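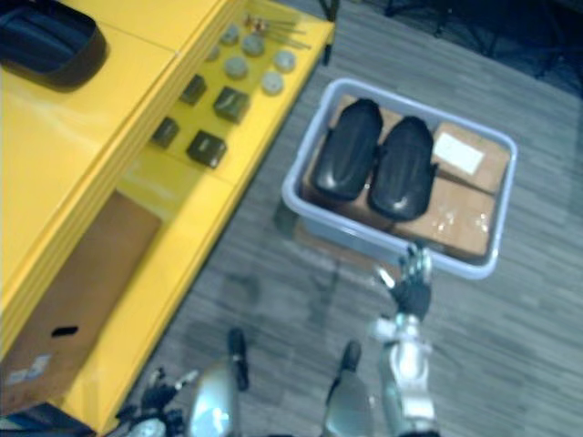

Yellow shelving with small grey discs on the lower shelf.

Open-front shelving is storage furniture in which goods are kept on shelves without doors or drawers. It is used in shops, workshops and stockrooms where small items must be reached often. Each shelf is normally given a raised lip, which stops parts from rolling off the edge.

In the Chala system, set out by the storekeeper Fasil Bogale, each shelf is 90 centimetres long and holds one class of goods. Heavy items are placed low down.
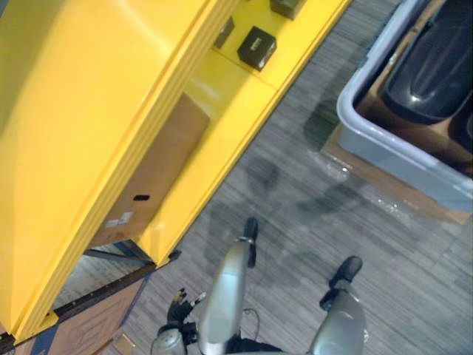 Small dark objects on a lower yellow shelf.

Shelf labels carry a code for the bay and a code for the level. The stockroom at Zerkier, opened in July, has 179 bays, and each bay may be divided into up to 2 sections. Bright colours are often chosen for the shelves, as dark parts are easier to find against them.

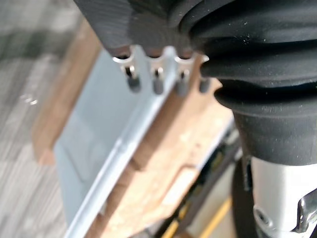
How often should open shelves be cleaned?
Most stockrooms wipe them once a month, and more often where dust from cutting or packing is present.

The layout of a stockroom depends on how quickly goods are used. Items in daily demand are kept near the entrance, while slower stock is moved to the back.

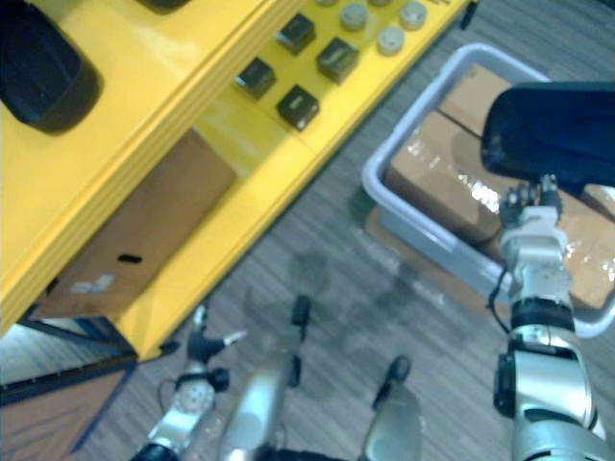 Returned goods are checked before they go back to their bay. At Plaleo they are held on a separate shelf until the stock list has been corrected, and damaged items are written off.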